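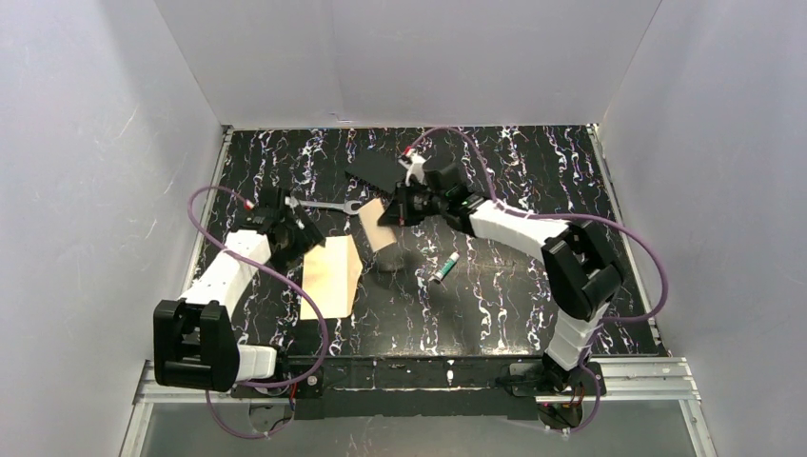

I've worked in communications at Isico for six years, and on Tuesday I found out my team is going from nine people to four. The email came at 8:40 in the morning. By lunch the trade newsletter had it, with the headcount wrong.

The company is closing the Brekcombe office and moving what's left of us to Ultville. Across all departments 160 jobs are going. Press and internal comms will be one team under Jeanie Paterson, who ran the press side before. I like Jeanie. She called each of us herself that afternoon and didn't read from a script.

What bothers me is the order it was done in. We wrote the staff announcement for the Urquhart merger back in February, and it said there were no plans to change support functions. I drafted that line. It went to 320 people and I believed it when I typed it.
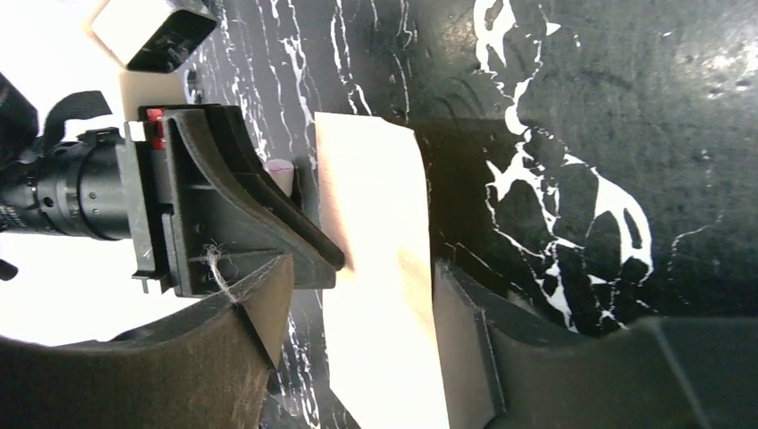
Pale strip on a black marbled surface.

I have to reapply for my own job by the end of the month. The new role covers media calls, the intranet and the annual report, which used to be three jobs. The pay band is the same.

Mhairi Halliday, my old boss, left last year and freelances now. She told me to ask for the severance figures in writing before I decide anything, so I did. HR says they will get back to me.

The commute to Ultville would be an hour and ten minutes each way — two buses, or one bus and a long walk. I'm going to try it one day next week and see how bad it is. I've started updating my resume too. The last version still had my old phone number on it.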